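# Looking after the Olham cell

I've had the keys to this two-armed cell since August, and people keep asking me what I do in there all day. Mostly cables, bolts and wiping down! Cristian Taipe built the first version and left me a notebook, so anything clever below is probably his.

## Base plates

Both arms bolt to the one aluminium rail at the front. I check those bolts every 100 runs and mark the sheet. Run 243 was the only time I got any real movement out of one (left arm, outer corner), and I'd been putting the check off, so fair enough.

## Walls and top

Plain pale walls on three sides and a white top. It gets a wipe with a barely damp cloth before the first run, and the little grey smudges come back whatever I do – I've tried the Skidar cleaner and the Imness one, and I can't tell them apart.

## Cables

My favourite job, oddly. The purple-grey cable on the left runs along the forearm under small white ties, then arches over the gripper to a red connector. I leave that arch generous, as a tight one tugs at the plug when the wrist turns. Ties get swapped every 300 runs, snipped ends facing outwards (my knuckles thank me).

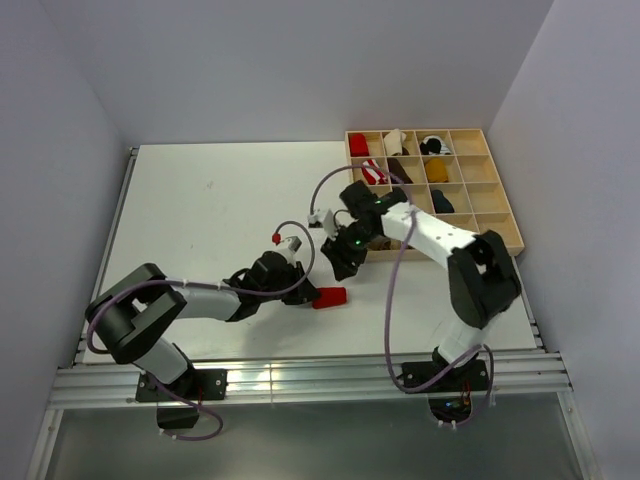 Left gripper on the folded red bundle, right one hovering by the wooden tray. I like to watch the right-hand cable at moments like this, where it arches over the tray.

## Still on my list

- New side rail fitting, on order from Echeverri
- An 8 mm spanner that stays in the drawer
- Copy out Cristian's notes before the coffee stains win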